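The Machine in the Back Room

By Hanna Boiko

The building used to be a carpet showroom, and the back room still has the carpet. The rest of the floor belongs to Clakau, a shared workshop with two lathes, a laser cutter with a long waiting list and a coffee machine that takes its own repairs. Members rent bench space by the month. Most of them make furniture, guitar pedals or parts for old motorcycles.

Vira Semeniuk and Tymofii Kostiuk make a robot. They started in May with a pair of secondhand arms and a folding table, and they have been at it most evenings after work. The project is called Kobzar. It has two arms, two multi-jointed hands and a camera at the head, and the job they have set for it is tidying up.

"Not cleaning," Semeniuk said when I visited. "Cleaning is water and chemicals. We want it to pick a thing up and put it where it goes."

She is an electrician by trade and does the wiring. Kostiuk writes software for a shipping company and does the rest. Neither had built a robot before. Semeniuk had built a garage door opener, and she brings it up often, mainly to point out that it has one motor and still gave her trouble for a year.

The arms cost them $3000 for the pair. The seller had taken them out of a packing line and had lost the paperwork. One of the elbow joints had a bad encoder, so the arm would report that it was straight when it was bent. Kostiuk lost most of the first month to that. He rewrote the calibration routine twice before Semeniuk opened the joint and found a cracked connector. The replacement part came in a padded envelope and took ten minutes to fit.

The hands were harder. Their first attempt used simple two-jaw grippers, which were fine with blocks and cups and bad with anything that changed shape. A bag was the worst of all. The jaws closed on a fold, the fold slid out, and the bag went back to the floor. They swapped the jaws for hands with jointed fingers and spent another $2000 doing it, which was more than either of them had planned to put in. Kostiuk sold a bicycle.

Bags are still what they work on most. A hard object has a shape, and once the software has found the shape it can plan a grip. A plastic bag has whatever shape it was left in. If it is clear, the camera picks up what is inside as readily as the bag itself, and the software may aim for the contents. If the handles are tied, there is a knot to deal with. If they are not, there are two loops that fold over each other and look like one.

Their method is plain. One of them moves the arms by remote control through a task while the computer records the camera view and the joint positions. Then they do it again. A session is 75 runs, and they try to change something each time: where the bag lies, how full it is, which hand goes first. When they have enough sessions they train the software on them and see what the robot does alone.

Yaroslav Melnychuk has the bench nearest the door and restores radios. He has watched the project from the start, and I asked him how it was going.

"It's slow," he said. "But so is a radio."

Cables have been a steady source of trouble. Each arm has one that runs along the outside to the wrist, and it needs enough slack for the wrist to turn without enough to catch on things. Semeniuk has rerouted them several times. Too tight, and the wrist stalls partway around. Too loose, and the loop snags on a table leg and the arm shuts itself down. Her current arrangement leaves a loop behind each wrist, and she checks both before every session.

The carpet is another matter. On the concrete in the main shop the base rolled well and stopped where it was told. On carpet it sinks a little and drifts, and the arms arrive slightly off from where the software thinks they are. The two of them considered laying down plywood and decided against it. People have carpet in their homes, Kostiuk said, and he would sooner have the problem now.

The notebook that stays with the robot is a spiral pad with Semeniuk's handwriting on the left pages and Kostiuk's on the right. The entry for 1/12/24, long before they bought anything, is a list of chores each of them disliked. Picking things up off the floor is on both sides. So is laundry, which they have put off.

They have no plan to sell it. A small firm called Zolard asked whether the design could be licensed, and Semeniuk wrote back that there was no design yet, only a machine and a notebook. What they would like is a second set of hands, so that one can be taken apart while the other is in use. For now, when a finger joint needs work, the session ends and they both go home early.

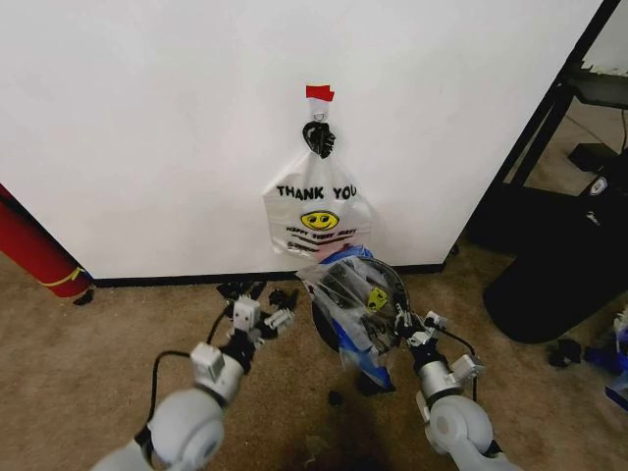

Semeniuk's next job is the finger tendons, which stretch with use and have to be tightened by hand. She has ordered a thicker cord from a fishing supply store and expects to spend a weekend threading it.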